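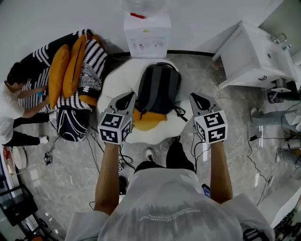 Hand-guided demonstration is a family of methods for teaching a robot a task by having a person perform it, with the person's movements recorded and later used to train the robot's control software. It is usually divided into three branches: moving the robot's own arm by hand (kinesthetic teaching), steering the robot from a distance (teleoperation), and working with hand-held grippers, in which no robot arm needs to be present at all.

Background

For a good many years the ordinary way to teach an industrial arm was to walk it through a series of points with a push-button pendant, saving each position along the way. This works very nicely for welding and palletizing, where every part arrives in the same spot, and rather poorly for household chores, where nothing ever does. A backpack dropped on a cushion will land differently each time, and its straps will fold in ways that no list of saved points could hope to cover. Demonstration methods grew up largely in answer to this kind of problem.

Hand-held grippers

In the hand-held approach the demonstrator carries one gripper in each hand, or sometimes only one, and goes about the task much as anyone would at home: lifting a bag by its top handle, straightening a pillow on the sofa, setting something down on the floor. The jaws are shaped to resemble those of the robot that will eventually do the work, so that a grasp made by the person is one the robot can make too.

The position of each gripper has to be known throughout. A common solution is to cover part of the device with square black-and-white patterns known as fiducial markers, often mounted on small cubes so that at least one face stays visible to a camera as the wrist turns. A camera worn on the head may supply the wider view. Other systems do without markers and rely on cameras or motion sensors built into the gripper itself.

The great charm of the method is that it travels well. Grippers can be carried into a real living room or kitchen, with all its cables and bags and cushions, where a full-size robot would be a nuisance to bring up the stairs. Its chief weakness is that a person can reach and twist in ways a particular arm cannot, and such recordings must be filtered out or adjusted afterward.

Teleoperation

In teleoperation the demonstrator controls the actual robot, commonly through a pair of smaller "leader" arms or a set of hand controllers. Every recorded motion is by definition one the robot can carry out, though the work is slower and beginners tend to find it tiring. The Grevell leader arm and the later Zarnier controller are two designs of this type.

The Pleltolis sessions

A small comparison of the two approaches was carried out under the name Pleltolis by Shufen Liao, who asked demonstrators to tidy furnished rooms with both kinds of equipment. Each person completed 30 practice runs before recording began. The finished collection held 105 hand-held recordings and 51 teleoperated ones, and Liao's notes dwell at some length on soft objects, which the demonstrators handled more freely with the grippers in their own hands.

See also

Imitation learning
Kinesthetic teaching
Tahiri gripper
Motion capture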